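# Chapter 7: House Rules for Handheld Grippers

*Standards, habits, and the occasional sensible argument*

Before this chapter you should be able to:

- tell a demonstration from a trial
- fill in a session sheet without help
- explain to a homeowner, in one breath, why you want to pick up their things

Every trade that enters people's homes ends up with a rule book. Plumbers have one. Piano movers have one, and it is mostly about stairs. People who collect handheld gripper demonstrations got along without one for a while, on the theory that picking things up and putting them down is something any adult can do. Then came the Brindance review, and the theory was retired.

Brindance was a modest project. It gathered 2,223 demonstrations in furnished homes, all of soft household goods: cushions, towels, folded throws, the odd oven mitt. The plan was to train one policy on the lot. When the reviewers sat down with the recordings, they found that the two collecting teams had been working under two different ideas of what a "grasp" was. One team started recording before the fingers came near the object. The other started when the pads were already on it, which is a bit like starting a cookbook at "remove from oven." Both teams had written "standard procedure" on their sheets. Neither had been given one.

The Clomasthorpe Guidelines were written in February by people who had read those sheets. They are short and a little cranky, and most of this chapter is built on them.

## 7.1 What a standard is for

A standard does two jobs in this line of work. It makes one person's recordings usable alongside another's, and it keeps you on good terms with whoever owns the sofa. Students tend to respect the first job and forget the second. Homeowners feel the other way around, and homeowners have the keys.

It helps to sort rules by how firmly they are meant. Clomasthorpe uses three words:

**Must.** Break this and the session is thrown out. "The operator must have signed consent before recording."

**Should.** Break this if you have a reason, and write the reason down. "The operator should begin with the fingers open."

**May.** Do what you like. "The operator may repeat a demonstration." The drafting meeting is said to have spent longer on this one than on the other two.

If you find yourself writing "must, where possible," you have written a "should" and are embarrassed about it. Fix it.

## 7.2 The trouble with tidy

The strongest temptation in a home session is housekeeping. You arrive and the room looks lived in. You have a schedule. Surely it would do no harm to clear the sofa first?

It does some. A policy trained on cleared sofas learns about cleared sofas, of which the world holds a limited supply. Clomasthorpe rule 2 says the operator *must not* rearrange the surroundings except to remove a hazard or something private. Medicine, mail, and family photographs go out of view. A crooked towel stays crooked.

The Hutsuliak checklist, which many teams carry on a card, handles the matter in one line: "Leave it how they live in it." You may find this glib. You will also remember it.

## 7.3 Soft things

Hard objects are polite. A mug has one shape and keeps it. A cushion has a shape until you touch it, and then it has whatever shape you both settle on. Rules for soft goods therefore spend most of their words on the approach. 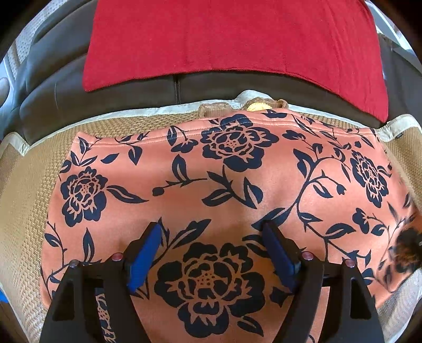 Casside Training Office

Look at where the pads are. The blue pads sit on either side of the large flower in the middle of the cushion, with a gap between them, and the cushion domes up toward its center. For a rule writer, three questions follow. Does the demonstration begin here or earlier? How far apart should the fingers be on a surface with no edge to speak of? And does the busy print matter, given that the right pad, in darker blue, partly blends into it?

The surroundings deserve a look too. A woven mat lies over the leather, a red towel hangs over the back of the sofa, and a bit of brown knitting with a button on it peeks out from behind the cushion. Under rule 2, all of it stays.

Clomasthorpe answers the first question firmly (earlier), the second loosely (wide enough to gather fabric, and be consistent), and the third with a sentence that has irritated every class we have taught: "Note patterned objects." Note them where, and for whom, is left to you. Section 7.5 offers a form with a box for it.

## Before you read on

Write down, in your own words, the moment at which a cushion grasp begins. Swap with a classmate. If your answers match, check that you were not sitting next to each other. Keep both versions, as you will need them for the drafting exercise at the end of Section 7.4.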